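May 27, 2024

Fulgencio was right about the teal! I'd wanted black and white (proper chessboard, like Grandad's) and he kept saying no, go softer, you'll be looking at it every evening. So a muddy sort of grey-green-blue it is, on white, and I love it. I keep walking back into the room to have another look.

Started before breakfast, which is unheard of for me. The sheet had been under the big atlas since January to flatten it and it still wants to curl, so I pinned the corners down with the jam jar, the stapler, the tin of buttons and my own elbow. I spent ages just moving the discs about. They're plain white, no markings, and the idea in my head is that both sides play on the coloured squares only, as in proper draughts, but I do like the thought of some game where you're allowed onto the white ones as a forfeit. Must think about that. Fulgencio says every rule I add makes it harder to explain to Montes, and Montes still hasn't grasped ludo.

The name! We have 11 possible names on the back of the gas envelope and they're all dreadful except Pleltono, which he made up in the bath. Pleltono sounds like a game people have played in cafés for centuries. I said it aloud in three different voices and it worked in all of them. Sudlow was the runner-up, but that sounds like a village with a bad bus service.

Played it through after lunch. I lost the first two, won the third with a long sneaky diagonal along the far side that I'd been nursing for nine moves, and shouted so loudly that next door's dog joined in. It WORKS. It's quick and a bit mean and you can see trouble coming, just not soon enough. The middle of the board is where it all goes wrong for me, I get greedy and pile in.

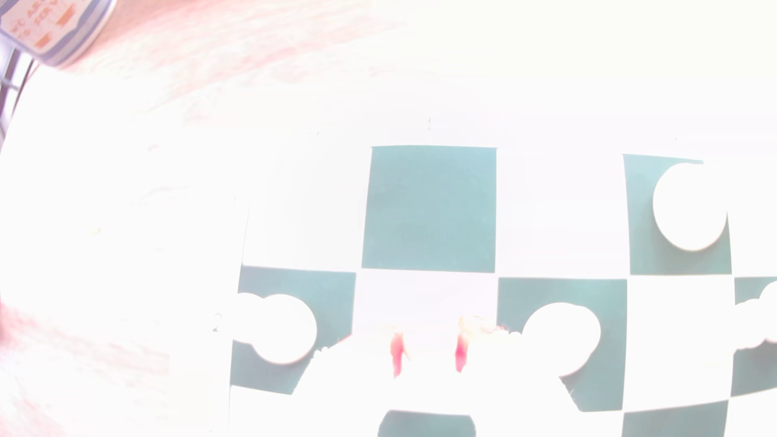 *White discs on the teal. Very bright!*

Jobs for tomorrow: write the rules out neatly, find a box (the Mekov biscuit tin might do, if we finish the biscuits, what a hardship), and ask Fulgencio if he minds losing the forfeit idea or keeping it, because he changed his mind twice over supper. Soup again, with the good bread. Rematch at eight and I'm going first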